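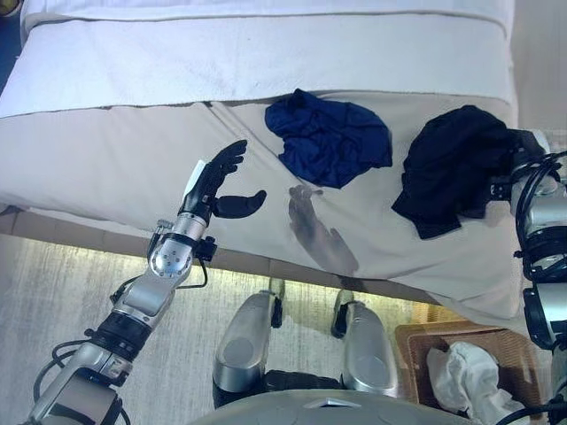
Aug 25, 2020
By Yến Đỗ

The Tusholm Comforter

The Tusholm comes in one colour. We call it oat, the mill calls it natural, and my husband calls it beige. It goes with white pillows, white duvets and whatever you took off last night and plan to deal with later.

We make no claim that it will get you to fold your clothes. A navy top left in a heap will stay in a heap. Dark things do show up nicely against it, so at least you'll find your black shirt before work.

The shell is washed cotton and the fill is a light wool blend, good for a Canadian summer or for the spouse who runs hot in January. It creases. We tried a version that didn't in July and it felt like sleeping under a shower curtain.

Queen, $360. King, add $69. Both are cut generously enough to hang over the side of the mattress, which settles most disputes over who has the covers.

Wash cold, tumble low, and take it out while it's still a little damp. Lint from dark laundry will find it, so wash it by itself. Matching Wastum shams are back in stock in grey and white, $20 each. Orders ship from the Gunn Street shop within 9 business days; Alistair Cruickshank packs them himself and won't be hurried.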